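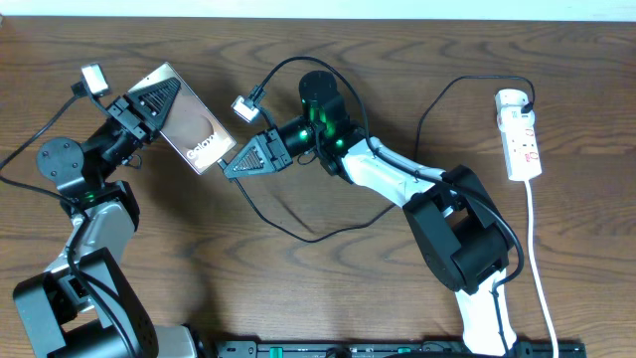

## 4. Seating the phone

The procedure covers handsets without a case. Remove any case, ring, or adhesive pad before starting. Section 5 covers charging while mounted.

1. Lock the phone screen and disconnect all cables.
2. Wipe the back panel and the long edges with a dry cloth.
3. Lay the phone flat, back panel up, and find the side buttons. On most handsets the volume and power keys share one edge.
4. Lift the phone by its edges. Do not press on the camera lenses.
5. Turn the phone upright and bring it to the holder with the button edge toward you.
6. Slide it in until the grip bears on the back and sides. Stop if a button is pressed.

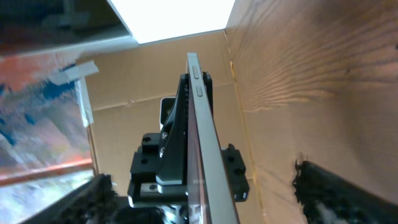
*Fig. 4-2. Phone upright in the holder, side buttons clear of the grip.*

**Caution:** Do not tighten any screw while the phone is in the holder. Overtightening can crack the back panel.

**Note:** Glossy back panels slip more easily than matte ones. If the phone creeps downward, take it out, clean both contact surfaces, and repeat from step 5.

7. Press each side button once. Each must return freely.
8. Check the grip surfaces for wear every 100 insertions. Replace the holder after 2000.

Send corrections to this section to Marek Slanina. Last revised in May.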